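Game Programming, Unit 4: Dealing, Shuffling and the Problem of the Unwinnable Board
Posted in March by Gebhard Hauser
68 views | 4 comments

Scope of this unit

These notes accompany the second practical on tile and card games. Students are expected to have a working version of the Tremulitz board from the previous unit, with selection, matching and removal of pairs in place. The unit deals with how a starting position is produced, how it may be tested before the player sees it, and what the program should do when a game reaches a dead end.

1. Random dealing

The simplest method places the full set of tiles in a list, shuffles the list and lays the tiles out in order. It is quick to write and every arrangement is equally likely, provided the shuffle is a fair one. Students should use the swap method given in Unit 2. Sorting the list by a random key is acceptable, but choosing two positions at random and swapping them 50 times is not, as some tiles will never be moved.

A random deal carries no promise that the board can be cleared. A tile may lie directly on top of its only remaining partner, or two pairs may block each other across a row. In either case the player can make no mistake and still lose.

2. Dealing backwards

The Wallner method, used in the course library, begins with an empty layout and adds tiles in pairs. At each step the program lists the positions that could legally hold a tile, selects two of them and places a matching pair there. When the layout is full, the order of placing, read in reverse, is a complete solution.

Two cautions apply. First, both positions in a pair must be free at the same time when the sequence is read in reverse; placing the second tile on top of the first breaks this rule and is the most common fault in submitted work. Secondly, the method may run into a corner where only one legal position is left. The program should then discard the layout and start again. Repairing it in place is possible, but is outside this unit.

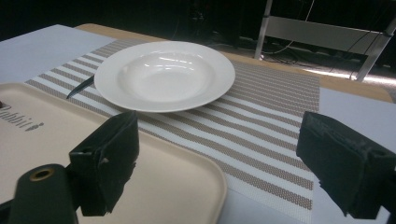
Gebhard Hauser was asked in the last session whether a backwards deal makes the game too easy, and replied that a board with one solution may still have a great many ways to go wrong. The deal guarantees that a route exists. It says nothing about how hard the route is to find, and difficulty should be treated as a separate matter with its own tests.

3. Reshuffling during play

A reshuffle must keep the shape of the remaining layout and alter only the faces. Apply the backwards method to the positions still occupied, using the pairs still in play. Note that some shapes cannot be cleared whatever faces are assigned, the plainest case being a single stack of two. The routine must therefore be able to report failure, and the calling code must set a limit on attempts. The course library stops at 103.

4. Hints

The hint routine should return either a pair or the value "none". It must not loop until a pair is found. Test it against the Grisdale layout, which has no legal move at the start, before handing in your work.

5. Scoring in Plutusness

For those choosing Plutusness as their second game, coins are awarded for each pair removed and deducted for each hint. No deduction is made when the hint routine returns "none".

Work to be submitted

Source code, a short account of the dealing method chosen, and the output of the test program. The account should state how many layouts were discarded during the test run.

Comments (4)

tilde_k
Is the limit on attempts per reshuffle or for the whole game?

Gebhard Hauser
Per reshuffle. The counter should be reset each time the routine is called.

marrow
My backwards deal passes on the small layouts but hangs on the large one. I think it is the last pair, it keeps looking for a second free position and there isn't one.

tilde_k
Same as mine then. See the second caution in section 2, you need to throw the layout away at that point and begin again.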